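Filed under: Facilities > Compressed air > Closed tickets

TICKET: Compressor short cycling, pressure drop on line B
Site: Plirnton, unit 6
Opened: Friday, May 6, 2022
Status: closed, one follow-up in June 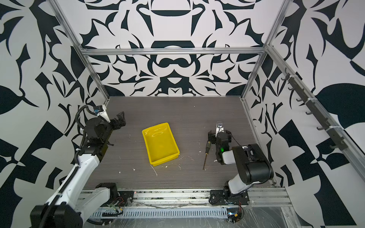
WHAT WAS REPORTED

Compressor in the back closet kicks on every few minutes even with all the tools hung up. Started after the long weekend. Line B gauge sags to the low side of the green, line A looks fine. Dryer has no alarm. Two people on the floor say the hiss is "in the ceiling", one says by the door. Noise complaint from next door also, same cause I assume.

Unit is the Mandus upright, belt drive, 32 gallon tank. Dryer and filters came as a kit from Workitz.

LOG

08:10 - Shut both line valves at the manifold. Tank filled, compressor stopped, stayed stopped. So tank and check valve holding. Not the compressor.

08:35 - Opened A only. Holding. Closed A, opened B. Needle moving right away. Leak is on B.

08:50 - Soap spray on every fitting I could reach from the floor. Bubbles at one quick connect by the bench vise. Swapped it. Thought I was done. Wasnt.

09:20 - Still cycling, slower. Old interval was 3 minutes, now longer but not right. Went up the ladder.

09:45 - Ceiling run is mixed pipe. Copper as far as the old partition, then push fit plastic somebody added later. Not on the drawing. The drawing we have shows B ending at the partition. Need a new drawing.

10:15 - Found it. Push fit elbow over the side door, tube cut at an angle and never fully seated. You can feel air on your hand. Isolated B, bled it down, pulled tube, recut square, new elbow. Only had the one spare.

10:40 - Pressurized B again. Soap on elbow, clean. Soap on the two either side, clean.

10:55 - Back to the closet. Tank at 102 psi, wrote it on the tape. Left it alone.

11:25 - Still 102. OK.

13:00 - Tank drain was stiff and spitting rust. Opened it all the way, let it run clear. Auto drain timer was set to off. Dont know who or when. Turned back on.

13:20 - Intake filter gray and furry. Knocked it out, put it back, but it wants replacing. Belt has a shiny edge, tension ok.

THINGS I CHECKED THAT WERE NOT THE PROBLEM

- pressure switch (cut in and cut out both where they should be)
- unloader valve, small puff at shutoff, normal
- dryer bypass, closed
- hose reels on A, both fine
- regulator on B. It was turned up past the mark though, I think to make up for the leak. Put back to the mark. If a tool feels weak please open a ticket, dont just crank it

PARTS USED

Quick connect, 1. Push fit elbow, 1. Thread tape. Soap stuff from the janitor shelf, we should buy real leak spray.

STILL OPEN

Ordered through Pálfi: intake filter, belt, bag of elbows. Filter and elbows in stock, belt is back ordered and they only say June. Old belt will last till then if the thing isnt running all day.

Plastic section over the door should be redone in copper. Needs a quote and a morning with B off. Not urgent.

Label the manifold valves. I had to trace them by hand, the marker has rubbed off both.

Side door neighbors told it should be quieter now. If compressor starts up again with nothing running, shut B at the manifold overnight and reopen this ticket, same number.

Closing.

We use cookies to keep you signed in and remember your ticket filters. Accept all / Manage settings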